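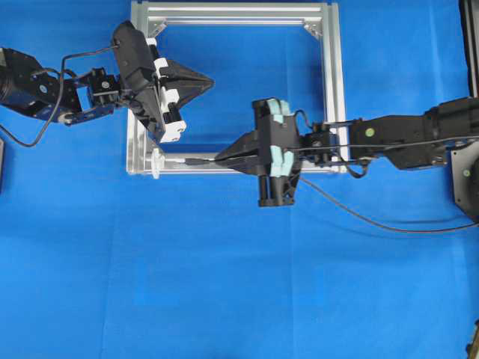
Saoirse Tully: Hi Geetha, thanks for the ticket. Could you tell me whether the wrong stock figures were wrong straight after the import, or only after the overnight sync? And is anyone else in the business editing the same product list? Don't re-import anything for now, please, as it'll overwrite the history I need to look at.

Geetha Krishnan: Hello Saoirse, thanks for coming back so fast! Straight after the import, I think. I say I think as I did it at ten past five with my coat on, which I realise is not how your help pages suggest doing it. Nobody else edits the list. My brother has a login but he only uses it to look up the price of T-nuts when a customer rings.

I'll put everything in one place so you don't have to dig through my first message, which was a bit of a rant (sorry).

We're Kandasamy, we sell aluminium profile and fittings by mail order. Slotted extrusion cut to length, brackets, end caps, hinges, feet, that sort of thing. We moved over to Barkska in January from a spreadsheet my dad built, and apart from this I've been really happy with it. The picking screen alone has saved my sanity.

What I did: exported the stocktake from the old spreadsheet as a CSV, went to Products, then Import, chose "Update existing" and matched the columns up. It gave me the green tick and "Import complete". No warnings at all.

What I got: small corner brackets showing 3 in stock. We have 3,649 of them! They're our best seller and they went "out of stock" on the website within the hour, as two people had bought packs of four. Some of the other fittings were wrong as well, and the things at the bottom of the list (wheels, worktop clips, all the W and X codes) hadn't changed from the old stocktake.

What I've tried so far: logging out and in, a different browser, clearing the cache, and recalculating stock from the Tools menu. That last one took ages and changed nothing. I also unplugged the Wivska label printer, on my brother's advice, and I can report that it made no difference.

Saoirse Tully: That's really useful, thank you. Leave the label printer alone, it's innocent. Could you attach the CSV exactly as you uploaded it? Please don't open it in a spreadsheet program and save it again first, that can change how the numbers are stored. Also, which plan are you on? It's under Account, bottom left.

Geetha Krishnan: Attached. We're on Starter. I did open it to have a look before I read your message properly, but I closed it without saving, so I hope that's all right.

Saoirse Tully: Closing without saving is fine. I think you've got two separate problems that arrived together.

The first is the row limit. Starter imports stop at 500 rows per file and yours has 559. The rest were skipped, which is why the end of your list didn't move. You should have had a yellow banner telling you this. I can see from the log that the banner was created but it was replaced by the green one. I've raised that with the developers.

The second is the commas. Your old spreadsheet formats anything over a thousand with a comma in it. The export has put those values in quotes, which is correct, but our importer is reading the number up to the comma and dropping what follows. So 3,649 comes in as 3.

Geetha Krishnan: Oh, that makes so much sense. I've just gone down the list and the wrong ones are all things we keep in silly quantities. Bolts, T-nuts, brackets, end caps. The long profile was fine the whole time as we'd never have a thousand lengths of it, there's nowhere to put them!

So do I take the commas out by hand, or is there a setting? And can I do the file in two halves without upgrading?

Saoirse Tully: Two halves is absolutely fine, there's no limit on how many files you import. For the commas, go back to the original spreadsheet, select the quantity column, set the format to plain number with no thousands separator, then export again. Keep the header row at the top of both files. I'd also pause the Gandik connection until you've finished, so the website doesn't pick up half-corrected stock. It's under Channels, the little switch on the right.

Geetha Krishnan: Right, update from the stockroom laptop. I paused Gandik, fixed the column, exported again and split it after the hinges (felt like a natural break). The first half went in beautifully. The second half told me "Column SKU not found", and I had a small panic until I spotted I'd left the header row off, which you had told me not to do. Put it back, tried again, green tick.

Corner brackets now say 3,641, which is right once you take off the eight that went out before the listing shut. W and X codes have all updated.

One leftover. There are 22 products with a little orange triangle next to them and I can't work out what it wants. They look normal to me. Hovering over it just says "Review".

Saoirse Tully: Those are products where the new quantity is a long way from the old one, so Barkska asks you to confirm. If the new figures match your stocktake, tick them all and choose "Accept counted value" from the menu at the top. They won't go back to the website until you do.

Geetha Krishnan: Done, triangles gone. I checked them against the paper sheets first, and one really was wrong, but that was me reading my own sevens as ones. Corrected it by hand.

Gandik is switched back on and the brackets are showing as in stock again. I had one order come through while I was typing this, for end caps, and the stock dropped by the right amount, so I'm calling that a pass.

Two small requests if you're passing them on. Could the row limit be written on the import page itself, near the upload button? And could the orange triangle say what it's for? Otherwise please do close this one. Thank you for being so patient with me!

Saoirse Tully: Both added to the request list under your account. The banner bug is still open with the developers, so I'll link it to this ticket and you'll get an email when it's fixed. Closing now, but replying here will open it again.

Status: Resolved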